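About Grodar

Grodar is a small company in Lusden that asks whether a machine can do the housework yet. So far the reply is "some of it, slowly, and please stand back". We started with socks. We moved on to luggage when we found out how few people enjoy packing.

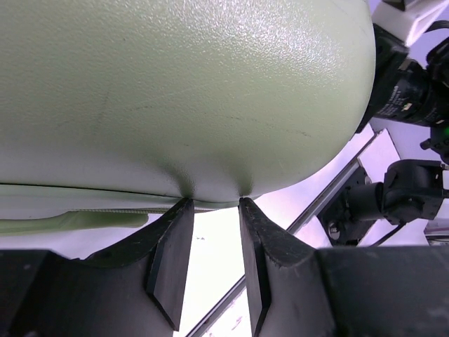 Two fingertips against the green padding.

Our bench is a white platform with a pair of arms at the front. A suitcase is a good test of manners: big, smooth, rounded and on wheels, with very little to hold on to. Our customer Polat would like one opened, filled and closed before the taxi comes. Polat should book a later taxi. 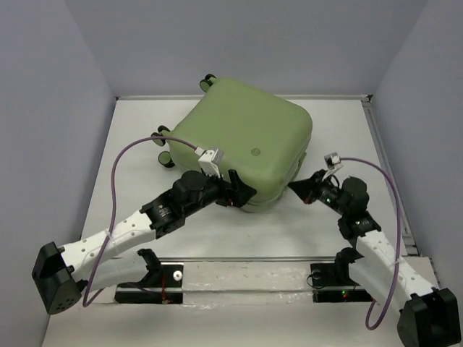
What we find hard

Zips, mostly. A child of 6 can work one while looking at something else. A gripper has to find a thin metal tab, line up with it, and pull along a track that goes round corners. Plonix, our control software, has 1,324 saved attempts to learn from and remains modest.

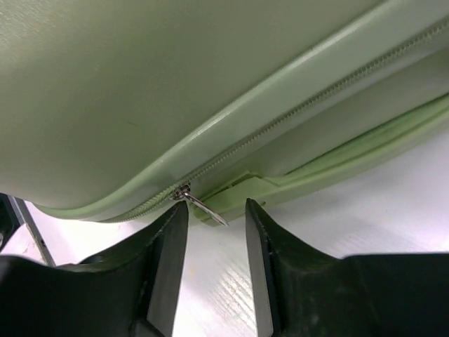

Who we are

Seven people, 2 kettles and one bench. We share our results, including the embarrassing ones, with anybody who writes in. Visitors are welcome in February, when the heating works.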